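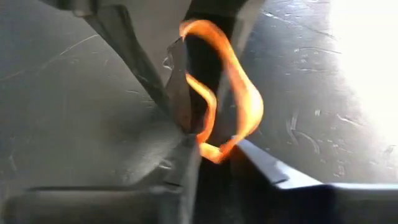 February is our month for clearing out the big room at Hegde, and I've had a lovely time of it. I started on the bench, put every stray bit of paper in one pile and wiped the top with a bit of warm soapy water (the scratches are there to stay, I'm afraid). Senthil Chettiar has offered to sort the leads, bless him, so please put any of yours in a bin with a name on it.

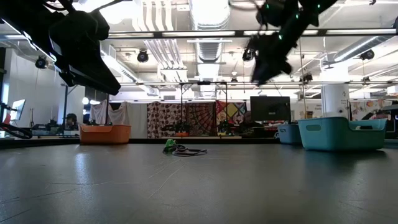 The big table, with the bins at the back and the wall hangings beyond.

I still want more hangings for the far end! If you've a patterned one going spare, tell me or Lakshmi Rao before the 5 pm lock-up.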